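Skerness 288 Desiccant Dehumidifier
Sold by Pritchard, Clevdale
Price: £143 including delivery
In stock

We were slow to list this one. Dehumidifiers come with more nonsense printed on the box than anything else we sell, and the Skerness box is no exception. It says "transforms your home". It doesn't. It takes water out of the air and puts it in a tank, and you then carry the tank to the sink.

That said, we have had one running in our back store since October and it has kept going through a miserable winter. The store is unheated, which matters. Most cheap machines work by cooling a coil, and they get feeble once the room is chilly. The Skerness uses a drying wheel and a small heater, so it carries on in a garage or a shut-up spare room. The price you pay for that is on your electricity bill. Anyone who tells you a desiccant machine is cheap to run has not paid for one.

What the maker claims, and what we make of it

"Whisper quiet." No. On low it sounds like a fan in the next room. On high you will turn the telly up.

"Removes mould." It can't. Wipe the mould off yourself, find out where the wet is coming from, and then a dehumidifier may help stop it coming back. If you have a leaking gutter, spend your £143 on the gutter.

"Dries laundry in minutes." A full airer took our one overnight, door closed. Still better than two days of damp socks.

"Purifies the air." There is a mesh filter at the back that catches fluff. Rinse it when it looks grey. We would not call that purifying.

Details
Type: desiccant, with swing flap
Tank: 2 litres, lifts out at the front, cuts out when full
Continuous drain: yes, hose not supplied
Timer: yes, but it forgets its setting if you unplug it
Guarantee: 2 years, parts and labour, through us

What customers say

"Bought for a boat. Does the job. The beep when the tank is full is far too loud and you can't switch it off." — Nest Rees

We asked Skerness about the beep. They say it is a safety feature — we have our doubts.

Before you order

Measure the damp first. A cheap humidity meter will tell you more than any salesman, us included. If yours sits in the fifties most of the day, you probably don't need this machine, and we would sooner not have it sent back.
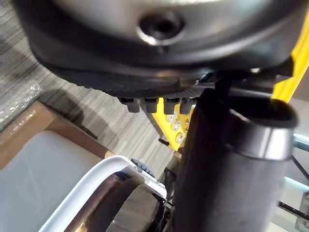 Delivery and returns

Orders placed before noon leave us the same day. Unopened machines can come back within a month. Opened ones too, but please empty the tank first.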